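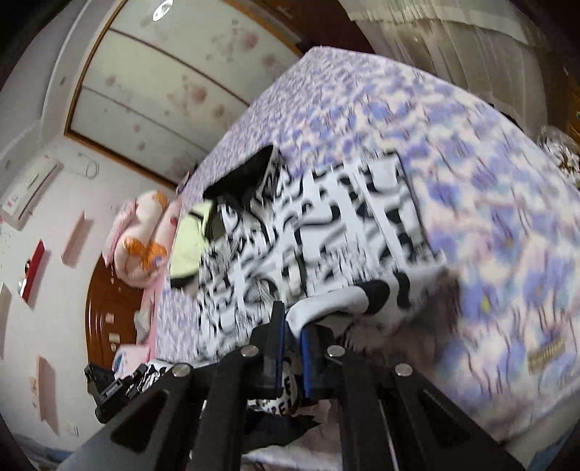
Wednesday, clothes again. Moved off towels for good, I think, because a towel is a rectangle and flatters everybody. Give the machine a patterned garment dumped on a bed and you find out where you really are.

So, where are we? Somewhere between a patient toddler and me on a bad morning. The pinch is decent now — the blue pads hold thin cloth much better than the bare plastic did (I should have switched in the spring, but never mind). Finding an edge is the sticking point. Black and white blotches all over the cloth, flowers all over the bedspread, and the software can't tell a fold from a bit of print. I had to squint at it myself a couple of times!

The Kimetden people say their model was trained on 700 garments. Lovely, but I'd like to know how many had a busy pattern, and how many were lying on another busy pattern. Must write and ask.

Tally for the afternoon, one top, hand-guided: 12 tries, 4 that I'd put in a drawer without refolding. By myself, no gadgets, it takes me some 2 minutes to do a small pile, chatting the whole time. The Skunano folder in the shop does neat work too, but only if a person lays each piece flat first, and laying it flat IS the chore as far as I'm concerned.

Things to sort before next time:

- try the same top on a plain sheet, then back on the flowers
- slower lift — I keep snatching at it and the cloth turns to a smear in the recording
- check the pivot screws, the left one felt a bit stiff
- ask Zürcher if they still do the softer pads

Still wouldn't let it near a full basket on its own. Sorting socks, maybe by October if the Vullby bench is free and I stop fiddling with the fingertips. Duvet covers, don't ask.

Batteries on charge, notes only half typed up.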